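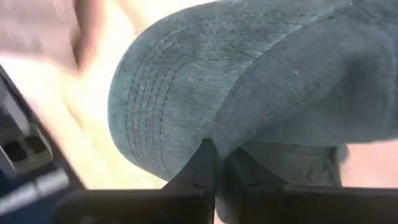
November, after lunch

Spent the whole morning on the denim cap and I could happily spend the afternoon on it as well. The plan was to take a pattern off it for the Ellimer job and be done by 11. Hopeless, there's too much to look at!

Start with the brim. Roughly six rows of stitching, all following the outer curve, dark thread on the grey, close together. I always want to draw those rows as evenly spaced on paper and then sew them by eye, and they wander. Today I tried it the other way on a scrap: sewed the outermost row first with the edge guide, then moved the needle over for each row after it and never touched the guide again. Much better. Rows one to four are lovely. Five and six bunch up at the tightest part of the curve, I think I'm turning the work too fast there.

The cloth is a proper twill, you can see the diagonal without hunting for it, and it has faded to that slightly blue grey that I never manage to get from new denim. Went through the Tabrizi swatches to find something near it. No. 16 is the closest in colour but feels too stiff for a crown, no. 19 drapes nicely and is too green. Ziad says wash 16 three times with a spoon of soda and look again. Have put a piece in, on 30 degrees, first wash only so far.

Notes for the pattern:

- brim is a deep curve, deeper than our Fornell block. Cut a fresh card, don't try to bend the old one to fit
- leave a plain band between the last row of stitching and the crown. The stitching doesn't need to go all the way back and the smooth strip looks smart
- crown wants to be soft. No buckram in the first sample, then one with a light layer in the front panels to compare
- faint crease across the top of the brim, between the stitching and the plain band. I'd like to know if our sample gets the same one after a week of wear

There's a tiny pale speck on the cap near where the brim joins. Lint or a bit of thread end, couldn't decide. Haven't picked at it. A soft brush over the whole thing would do no harm, it's a bit dusty looking in places, but please do that AFTER the colour matching so we're all comparing against the same cap.

Ziad Shboul came by at half two and tried my scrap brim against his forehead, which was useful in its way. He thinks the curve is right and the core is too thick. I'd used two layers of the Pima board. Cut one with a single layer while he stood there and it springs back much more nicely in the hand, so single layer it is. Very pleased with that.

Later: first wash of 16 is out. Wrong side is already softer, right side hardly changed. Back in.

To do next:

- sew rows five and six again, slower, shorter stitch
- trace crown panels from the outside, no unpicking
- ask Ellimer if they want the thread dark or matched (I vote dark!)
- more brown paper, the roll is nearly finished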